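第4章　小袋菓子と個包装の扱い

本章の学習内容
・個包装食品の種類と包装形態の呼び方
・来客用の卓に菓子を出す際の手順
・表示の確認と残品の管理

4.1　個包装という形態

菓子類の包装は、内容物を直接包む個装、それらをまとめる内装、輸送のための外装に大別される。本章で取り上げるのは、このうち消費者が最後に手で開ける個装である。第3章で扱った缶や瓶と異なり、個装の多くは軟包装材で作られ、一つひとつの形が定まりにくい。棚に積む場合にも卓に並べる場合にも、この性質を考慮する必要がある。

個装の代表的な形には、ピロー包装とひねり包装がある。ピロー包装は、フィルムを筒状にして背と両端を閉じたもので、枕に似た外形からこの名がある。豆菓子、米菓、焼菓子などに広く用いられる。ひねり包装は、飴やソフトキャンディーを一粒ずつ包み、両端をねじって留めるもので、開封に刃物を要しない。両者は外形が大きく異なるため、同じ器に盛ると小さな飴がピロー包装の下に隠れやすい。

包装の表面は、商品名や図柄を示す場であると同時に、法令で定められた事項を伝える場でもある。ただし、一粒包装のように面積の小さいものでは、すべての事項を個装に記すことが難しい。原材料名やアレルゲンに関する表示は外袋にまとめられることが多く、外袋を捨ててから卓に出すと、後で確認する手段が失われる。

4.2　卓上での配置

客を迎える卓では、白い布を掛けた上に菓子を直接置くことがある。器を用いない置き方は気軽な席に適し、客は手を伸ばして好みのものを取ることができる。袋物は表の面を上に向け、飴は間隔をとって置く。味の強いもの、たとえばにんにく風味の豆菓子と甘い飴とを同じ卓に出す場合は、表示の読める向きにそろえておくと選びやすい。 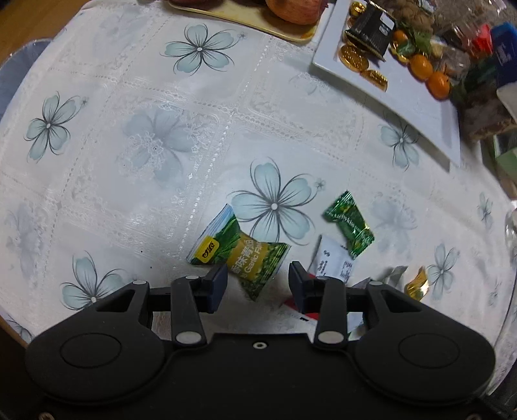

図4-1　白いテーブルクロスの上の小袋菓子と飴。にんにく味の青えんどう菓子の袋は緑と黄を基調とする。

包装の色は、品目を見分ける手掛かりとなる。緑は豆や野菜を原料とする菓子によく使われるが、飴の包み紙にも同じ色が現れるため、色だけで内容を判断してはならない。外国語の表示がある製品については、輸入者が付した日本語表示を併せて確認する。

4.3　事例　ナンドソープ研修棟の茶話室

ナンドソープ研修棟の茶話室では、利用者に出す菓子をすべて個包装品としている。運営を担当する郝翠萍（Cuiping Hao）は、2023年4月に補充の手順を改め、外袋の表示部分を切り取って記録簿に貼る方式を採用した。当時の保管数は豆菓子などの袋物が58袋、飴が200個超であった。記録簿には品名、期限、開封者名を記入し、期限の早いものから卓に出す。

同室の手順書は、卓に出した菓子の回収についても定めている。破れや汚れのない個装は保管箱に戻し、ひねりの緩んだ飴は廃棄する。廖博揚（Boyang Liao）が6月にまとめた報告によれば、この区分を設けてから担当者による判断の差が小さくなった。

演習
1　身近な菓子の個装を集め、ピロー包装、ひねり包装、その他に分類しなさい。
2　外袋に記載され、個装には記載されていない事項を書き出しなさい。
3　回収した菓子を保管箱に戻す際の基準を、自分の職場または学校に合わせて作成しなさい。

次節では、湿気と直射日光が個包装食品の品質に及ぼす影響について述べる。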